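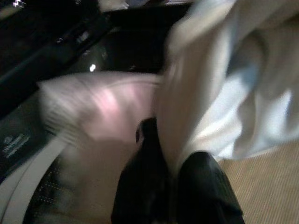
连看一部老剧全集，中间到底该怎么安排睡觉？

Prasanna Barua 发布于 2026年3月15日

先交代背景。我和三个朋友打算把《Monodmont》从头看到尾，一口气。没看过的人大概不知道，这剧一共126集，讲一座山上的气象站，前两季还在认真测风速，第三季开始有人从井里爬出来，之后风速就再也没提过。

我们的计划是不间断播放，片头可以跳，片尾不跳（有一位坚持片尾曲是全剧最好的部分，我没法反驳）。地点是我家客厅，沙发一张，懒人椅两把，还有一把餐椅，归最后到的人。

问题如下：按每集四十多分钟算，这事要占掉好几天。我上次试的时候撑了36个小时，最后记得的画面是站长在厨房里哭，醒来时站长已经死了，而且显然死了有一阵子，别人都不伤心了。我不想再错过一次。

所以想请教有经验的各位：是大家一起停下来睡，还是轮班睡、醒来听别人转述？另外第五季那一大段回忆可不可以整段拿来睡觉？请不要回答“分几个周末看”，我母亲已经说过了。

Tuulikki Räsänen 回复

一起停，别轮班。

我们在Leston影迷会办过一次，当时选的就是轮班，听上去很科学。实际情况是负责转述的人自己也困，把两条线讲混了，害得我整整一季都以为邮差和兽医是同一个人。后来他俩同时出现在一个镜头里，我叫出了声，把下一班正在睡的人全吵醒了。

具体安排可以参考我们第二次的做法：

每看完一季睡一觉，不管几点。季终集之后停，别在悬念中间停，否则躺下也是在讨论井。

睡觉时把播放器彻底关掉。自动播放下一集这个功能是你的敌人，它不困。

第一晚睡够。大家都觉得第一晚可以硬撑，然后第二天下午集体阵亡，偏偏第二季下午那几集是全剧最密的。

吃的方面，少买薯片。不是健康问题，是声音问题，这剧的对白录得很轻，有人嚼东西就等于静音。

第五季的回忆别整段睡过去。前四集可以，第五集不行，里面有一句话到大结局才用上。我不剧透，你听到“钥匙”两个字就把人推醒。

还有那把餐椅，请按季轮换。我们有两位成员至今不太说话，起因就是一把椅子。

Lertchai Thongsuk 回复

分几个周末看。

Mechthild Auer 回复

楼上两位都没提版本，我补充一下，因为这直接影响你的时间表。

《Monodmont》有电视播出版和Schwaiger出的盒装版。盒装版把第三季的双集连在一起，又塞回了不少删掉的戏，其中大部分删得很有道理。有一场是副站长擦桌子，擦了很久，论坛上有人写了长文分析那块抹布的象征意义，我读完了，桌子确实擦干净了。如果你们追求的是“看完”这个成就，用播出版；如果你们追求的是事后能在别人面前摆谱，用盒装版，多留半天。

另外字幕请提前检查。我手上那套第四季后半的字幕慢了两句，清醒的时候只是烦人，熬到第三天就会觉得角色全在答非所问，而第四季本来就有一条线是角色答非所问，你会分不清是谁的错。

关于睡觉，我同意Tuulikki说的按季停，但第六季太长，中间应该再切一刀，第十集结束处最合适。那一集结尾是一场雪，什么也没交代，正适合刷牙。

我不同意她关于回忆的说法。那句话在大结局里会用闪回重播一遍，还配了字幕放大，生怕观众睡着了。编剧很了解我们。

Prasanna Barua 补充

谢谢各位。定了：播出版，按季睡，第六季切开，餐椅轮换。Lertchai，我母亲向你问好。

还有一件事，Aleksi Salminen说他要来，但只看前两季，因为他认为后面的不算。这种人要不要给他分沙发？

Tuulikki Räsänen 回复

餐椅。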